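**Zwischenbericht Beschaffung, Vorhaben Wendine**
An: Fördergeschäftsstelle Traladari
Von: Sieglinde Lammers, Nudora Rückbautechnik
Stand: Dienstag, 25. Dezember

## Anlass

Der Bericht betrifft den Mittelabruf für das zweite Halbjahr und die Planung der Geräte, die wir im nächsten Abschnitt brauchen. Den fachlichen Teil zur Greifplanung haben Sie bereits gesondert erhalten. Er wird hier nur dort erwähnt, wo er Kosten auslöst.

## Was beschafft wurde

Die beiden Arme sind bezahlt und inventarisiert. Die Rechnung des Integrators Palaniappan lag im Rahmen des Angebots, die Gewährleistung läuft ab Abnahme. Nachträglich dazugekommen sind Ersatzfinger für den Greifer (3 Sätze) und eine längere Leitungsführung, zusammen 851 Euro netto. Der Betrag ist aus der Position Verbrauchsmaterial gedeckt, eine Umwidmung war nicht nötig.

Nicht beschafft wurde der Drehtisch. Das Angebot lag deutlich über dem Ansatz, und der Lieferant wollte die Software nur mit jährlicher Lizenz abgeben. Wir legen die Rechner weiterhin von Hand auf. Das kostet Zeit zwischen den Durchläufen, ist für die jetzige Stückzahl aber vertretbar.

## Stand der Arbeiten

Bearbeitet werden zurzeit Desktop-Rechner im Tower-Gehäuse, liegend und mit abgenommener Seitenwand. Das Abnehmen der Seitenwand ist im Antrag als Handarbeit angesetzt und bleibt es auch. Schwerpunkt ist die Hauptplatine mit Prozessorsockel und Speichersteckplätzen. Festplatte und Netzteil folgen im nächsten Arbeitspaket.
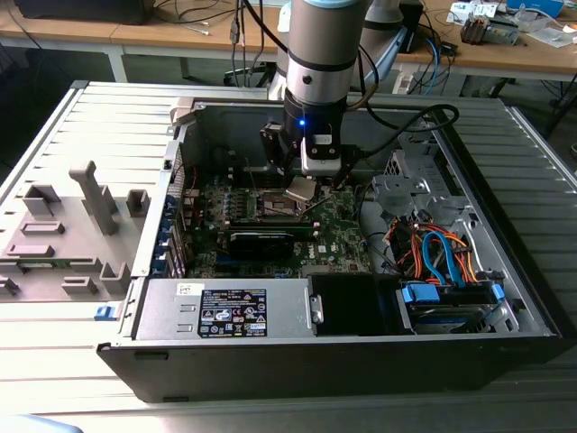
Offener Dell-Rechner auf der Arbeitsfläche, der Greifer über der Hauptplatine.

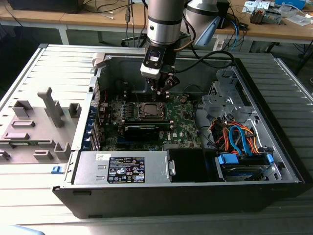
Für die Planung sind daraus drei Punkte festzuhalten.

Erstens die Leitungen. Die Kabel zu den Laufwerken liegen in jedem Gerät anders, und der Greifer braucht freien Zugang von oben. Wir haben deshalb einen einfachen Kabelhalter konstruiert, der am Gehäuserand eingehängt wird. Die Teile drucken wir selbst, Kosten entstehen nur für das Material.

Zweitens die Finger. Für Hebel und Verriegelungen am Sockel sind die Standardfinger zu breit. Palaniappan bietet eine schmale Ausführung für 900 Euro je Satz an. Wir möchten einen Satz bestellen und erst nach den Versuchen über weitere entscheiden.

Drittens die Arbeitsfläche. Die Rechner liegen dort bisher ohne Anschlag. Eine Spannvorrichtung ist im Antrag nicht vorgesehen. Die Werkstatt hat eine Skizze vorgelegt -- zwei verstellbare Winkel und eine Gummiauflage --, die sich mit vorhandenem Material bauen lässt. Anzusetzen sind fünf Arbeitsstunden.

## Abweichungen vom Plan

Die Sicherheitsabnahme der Zelle hat sich verschoben, weil der Prüfer zusätzliche Unterlagen zum gemeinsamen Arbeitsraum beider Arme verlangt hat. Die Unterlagen sind eingereicht. Bis zur Freigabe fahren wir mit verminderter Geschwindigkeit und nur unter Aufsicht. Die Taktzeiten aus dieser Phase taugen nicht für die Wirtschaftlichkeitsrechnung, und wir bitten darum, sie dort auch nicht zu verwenden.

Bei den Personalmitteln ist ein Rest entstanden. Die Stelle in der Werkstatt war später besetzt als geplant. Wir schlagen vor, den Rest in das nächste Jahr zu übertragen.

## Planung bis zum nächsten Bericht

- Bestellung eines Satzes schmaler Finger, sobald Ihre Zustimmung vorliegt
- Bau der Spannvorrichtung in der eigenen Werkstatt
- zweites Angebot für den Drehtisch einholen, diesmal ohne Software
- Wartungsvertrag für die Arme: Laufzeit und Reaktionszeit klären

Der Wartungsvertrag ist der größte offene Posten. Palaniappan hat bisher nur ein Komplettpaket genannt, das auch Schulungen enthält. Die Schulungen brauchen wir nicht -- unsere Leute sind eingearbeitet. Ein reduziertes Angebot ist für Februar zugesagt.

## Entscheidungsbedarf

Wir bitten um Zustimmung zur Bestellung der schmalen Finger und zur Übertragung der Personalmittel. Die Position Drehtisch soll bis zum zweiten Angebot unverändert stehen bleiben. Belege und Inventarliste gehen Ihnen mit getrennter Post zu.

S. Lammers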